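I finally signed my LLC papers!

17 July 2018

Three years of selling craft kits as a sole proprietor, and as of this morning Onville is a real company. I can't stop grinning!

Huge thanks to Rhiannon Ellis, who went through my operating agreement line by line and caught two spots where I'd promised my partner Catinca things the company can't legally promise (oops). The filing and her flat fee came to 900 dollars, and I'd happily pay it again.
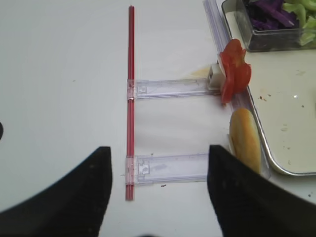 Next up is the tax election, and Rhiannon wants a full inventory before we talk. So I'm listing every last part, right down to the clear plastic brackets that clip onto a red rod, and wow, there are a lot of drawers in this place. If you've done the S corp thing with a tiny shop, please write to me, I want to hear all of it!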